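Gronance: laundry and linen notes from a small guesthouse
README for the shared folder 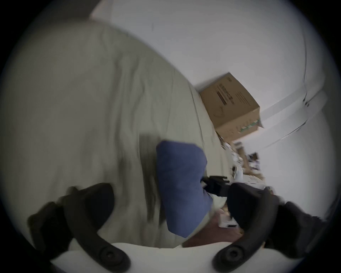

Issue 15, December

Hi! If you've opened this folder you probably run a few rooms yourself, or you're just nosy about sheets (welcome, either way). I've kept a log of every wash load at my guesthouse in Gajewski, and people kept asking me for it, so I finally cleaned it up and put it in one place.

What's in the folder

loads.csv is the big one. It has 393 rows, one per wash load. Columns are room, item type, wash temperature, detergent amount, line or dryer, and a notes column where I mostly complain.

stains.csv is much shorter. Coffee, sunscreen, red wine, and one entry that just says "beets??" because I never got the full story.

costs.csv has what I paid for replacements. I left out shipping, sorry, I only started writing that down later and half a column seemed worse than none.

How I filled it in

By hand, on a clipboard next to the machine, then typed up on Tuesday nights. So there are typos. "Pilowcase" shows up a lot and I've decided to leave it. If you're sorting by item type, search for both spellings!

Temperatures are in Celsius because my washer is a Jometti and that's what the dial says. Most of the whites went in at 40. I know plenty of people go hotter, and my neighbor swears by it, but my cotton got thin fast when I tried that and I went back.

Things to watch out for

The dryer broke in the middle of the log. There's a run of loads where everything says "line," and it isn't a preference, I just had no choice until the part came. Drying times from those weeks are all over the place (it rained).

Room 2 looks like it goes through twice the linen of any other room. It has two beds. I forgot to put that in the earlier issues and got a few worried emails.

I also switched detergents partway through, from a powder to the Flernon liquid, and the scoop and the cap don't measure the same. Please don't compare amounts across the switch, just use the before rows or the after rows.

Ironing isn't in here at all. I don't iron sheets. I pull them straight while they're still a bit damp and call it done.

Using it

Copy it, chart it, print it for your own laundry room, whatever you like. A mention of Gronance would be nice if you post it somewhere. If you find a mistake, email me the row number and what you think it should say, and I'll check it against the clipboard pages. I still have all of them in a shoebox.

Next issue should have the towels.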